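About Us - Pollport Robot Learning

We collect examples. Short version. People here show robot arms how to do small table jobs, over and over, and the recordings go to teams who train models on them.

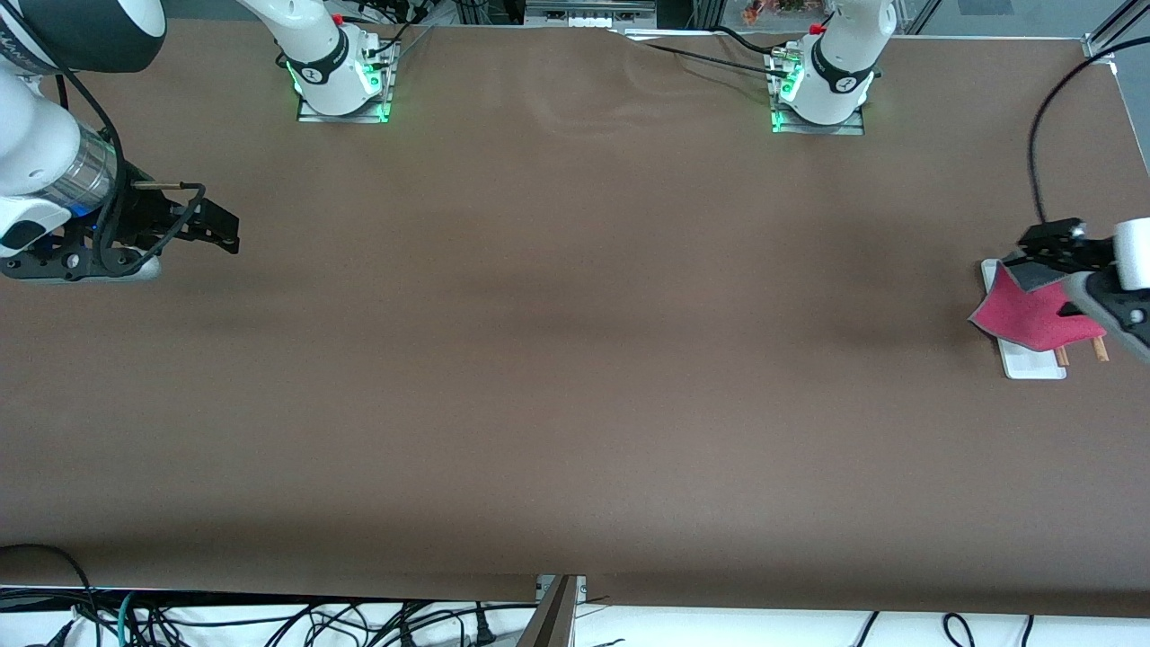 We started in Parville, in the back half of a former print shop, with one pair of arms and a folding table that wobbled. The table is gone. The shop sign is still up in the hallway. Since June we are in Billunville full time, six stations, one long room, too many extension cords.

What we do all day

An operator sits at a station, drives both arms by hand and does a job from start to finish. Pick up, move, fold, sort, put back. One full run is one episode. The station records the cameras, the joint positions and the gripper opening, all on the same clock. Then reset, new starting layout, go again.

Most of our work is two-arm. One arm busy and the other one waiting is fine, we record that too. A model has to learn when to keep an arm out of the way, and the only place it gets that from is people doing it. New operators tend to fidget with the idle arm. We train that out in the first week or so.

Cloth is our thing. Rigid objects are easier, everybody has hours of blocks and cups. Cloth never lands the same way twice, and a good operator will change the grip halfway through without thinking about it. That change is the part our customers want. We also do a lot of thin stuff - sticks, pens, cutlery, cable ends - and trays and boxes to put it in.

The plain brown table covering comes up a lot in emails. We like it matte, it keeps glare down. Wrinkles are allowed. Operators smooth it out if it gets in the way of a grasp, otherwise leave it. Real tables are not perfect and we would rather the data isn't either.

How a job gets set up

You send us a task in plain words. "Put the cloth on the tray" is enough to begin with. Tobias Ambrose writes it up as a task sheet: what is on the table, where things may start, what counts as done, what counts as a fail. You sign off on the sheet. Then we run a pilot of 200 episodes and send you everything, including the bad ones.

People skip over that last bit so again: including the bad ones. Drops, missed grasps, cloth caught on a finger. They come labeled. Some teams throw them out, some teams build half their training around them. Your call, not ours.

If the pilot looks right, we go to the full set. A usual order is 3,000 episodes per task. Bigger is possible, ask. Smaller too, but the setup cost is the same so it may not make sense for you.

Layouts are drawn fresh for every episode. The screen at the station shows the operator where to start things and how far they may be off. We rotate operators across tasks so that one person's style doesnt take over a whole set. Khải Châu pushes slow and careful, Bảo Lâm is fast and a bit rough, both are good data.

Checking

Every episode gets watched by somebody who did not record it. Thư Mạc runs this side. Her team tags the outcome, marks the start and end, and flags anything odd - a dropped camera frame, a sleeve in view, a clock that drifted. Flagged episodes get a second look. If one is unusable we record it again at no charge.

We don't clean up motion. No smoothing, no trimming the pauses in the middle. If the operator hesitated, the hesitation is in there. A customer can filter it out later, but can't put it back.

Who we are

Châu Khúc - founder, runs the place, still takes a shift at station two when we are behind. Came from machine maintenance, which is why the arms get wiped down and the bolts get checked every morning.

Thư Mạc - data quality. Wrote the labeling guide, now on version 8 and yes there will be a 9.

Tobias Ambrose - task design and customer contact. If you write to us he is the one who writes back.

Khải Châu - lead operator. Trains everyone who comes in.

Bảo Lâm - operator and hardware. Grippers, cables, camera mounts, the spare parts shelf.

Plus a group of part-time operators, many of them students from Billunville. No robotics background needed. Good hands and patience help. People who sew or cook for a living have done very well here, gamers too, but they have to slow down first.

Trịnh

Trịnh is our in-house recording software. Started as a script to line up camera timestamps, grew from there. It handles the layouts, the recording, the reset prompts and the review queue. We don't sell it seperately but customers get a free viewer, so you can scrub through episodes without writing any code. Export is in the common formats. Tell us what your training code reads and we will match it or tell you we can't.

Shifts and pay

Driving arms is tiring. Operators work in blocks with a break between each, and swap tasks at least once a shift. We pay by the hour, never by the episode. We tried paying a bonus on episode count for a short while in Parville. People rushed, the resets got sloppy, and we had to redo a good part of the set. Dropped it.

Privacy

Cameras point at the table. If a face or a voice ends up in a recording, the episode is pulled and deleted. Operators sign a consent form before they start and can ask to see anything recorded on their shift. Objects for a customer's task stay in a closed bin with the task number on it and go back to the customer at the end, or get thrown out if they prefer.

Visits

Yes, you can come by. Write first, the stations are usually booked and we need to move any other customer's objects off the tables. You are welcome to try driving the arms. Plan on a whole morning.

Jobs

We are hiring operators for the evening shift and one more reviewer. Send Tobias a few lines about yourself through the contact form, no resume needed for the operator jobs. Reviewers please say wich hours you can do.

Page last updated 2022-07-05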